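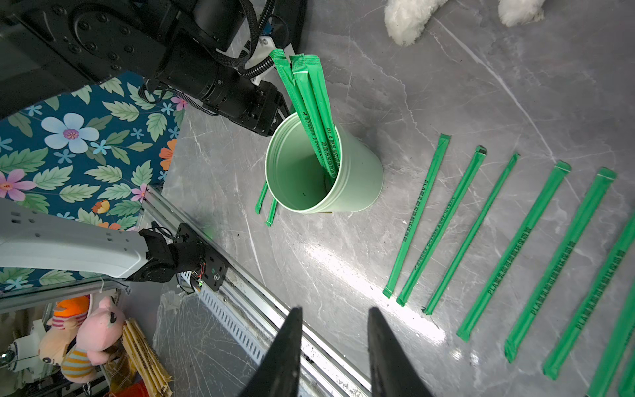
Straws on the marble, with a cup to put them in.

I've had the Vurnanura arm kit on trial since May, and the sales page still bugs me. "Table-ready in 20 minutes." Table-ready for what? I spent longer than that on the cables, and the manual skips from page 9 to a page about warranty.

The demo routine they push is sorting wrapped straws into a paper cup. Fine, I like a dull task. Dull tasks are where you find out what you've paid for. But thin, shiny plastic wrappers are a mean thing to hand a gripper, and I'd love to know who at Vurnanura picked them, or whether they tried it on a polished table under a bright light.

My best run so far was 15 straws before I had to step in. My worst was 3. Same settings, same cup. Support told me to "re-teach the approach," then sent a link to the paid add-on that does it for you. Hmm.

Dumisani Mofokeng, who has the older Fula kit, swears his was worse at first and got better after he slowed everything down. Maybe. Slow is not what the page is selling, though.

I'm keeping it until the trial ends in July 2018 and then it goes back, unless the next update changes my mind. I haven't thrown out the box.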